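Lemon tree dropping leaves indoors

pulto_258
Posted February 26, 2021
I've had a potted lemon in the back bedroom since the autumn and it has lost over half its leaves. The fruit has stayed on. I water it once a week, radiator is off.
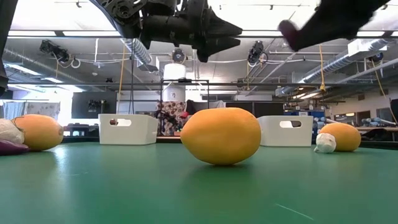 It's in a Landden clay pot, same compost it came in. Should I repot now or wait until March?

evudo
Wait. Leaf drop in winter is nearly always cold roots and too much water. Once a week is a lot with the heating off.

Altıntaş
Disagree. Mine dropped the lot one year from dry air and I was hardly watering at all. Stand it on a tray of wet gravel.

evudo
Gravel trays do very little in my experience. Push a finger in the compost first - if it's damp two inches down, leave it alone.

pulto_258
Damp all the way down. I'll stop watering for a bit.

Altıntaş
Fair enough, that does sound like water then. I'd still do the tray.

landgirl136
Pick the fruit as well, it takes a lot out of a tree that size. And don't feed it until you see new growth.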